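4.2 Portion estimates and the trouble with recall

Most of the field still rests on asking people what they ate. The two surveys discussed in this section, the Pravby household panel and the Drarnier diary study, differ in sample and in wording, but both depend on respondents turning a remembered plate into a number of grams. We are doubtful that this can be done well for small items, and we are more doubtful that averaging over many respondents repairs it.

Abbasi's reanalysis of the Pravby panel is the usual defense. It covers 2987 recall sheets and reports that errors in stated portion size are "largely self-canceling." The claim holds only if people overstate and understate with equal ease. Nothing in the sheets lets us test that. Respondents picked from a printed scale whose smallest step was 16 grams, so anyone who had eaten less than that had two choices: round up or leave the item off. Rounding up inflates the total, and leaving the item off lowers it. There is no reason to expect the two to meet in the middle, and the reanalysis offers none.

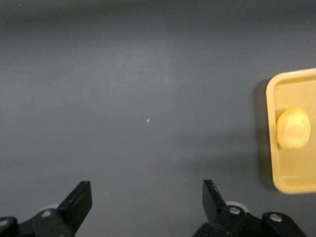 The Drarnier diaries are often described as stronger, and in one respect they are. Entries were made on the day of eating, which shortens the gap over which memory has to work. But the diaries were collected in May, over a single stretch of mild weather, and were then used to support statements about yearly intake. Satti raised this objection when the study was first circulated. The reply was that seasonal variation in snack foods is "modest," with no source given. We have looked for one and did not find it.

A second difficulty is what counts as an item. The Drarnier coding manual treats a single piece of food on a serving tray as one eating event, while the Pravby manual folds it into the nearest meal. The same bite may therefore appear as a snack in one data set and vanish into lunch in the other. Pooled estimates that ignore this, including the nearly 1528 matched records used by Prutis, are comparing two habits of bookkeeping. That the pooled figures agree with earlier work is not reassuring when the earlier work used the same manuals.
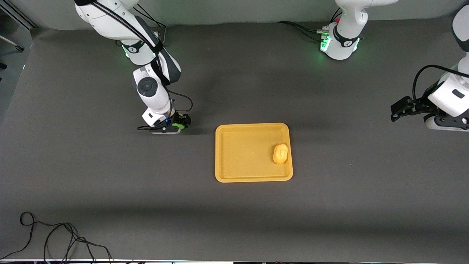
Figure 2. A single small food item on a rectangular tray.

Shaikh's correction factor is meant to deal with such cases by weighting lone items according to the tray or plate they are served on. The idea is that a large dish makes a small portion look smaller, so the stated amount should be raised. It may be so. The factor was fitted on adults eating alone, however, and has since been applied to families, school meals and hospital wards without being refitted. We could not reproduce the published value from the tables supplied, and our request for the underlying sheets was declined.

For the rest of this paper we report recalled portions as given, without correction, and treat any difference smaller than one scale step as no difference at all. This costs us several of the effects that earlier authors have found interesting. We doubt that those effects were ever in the data.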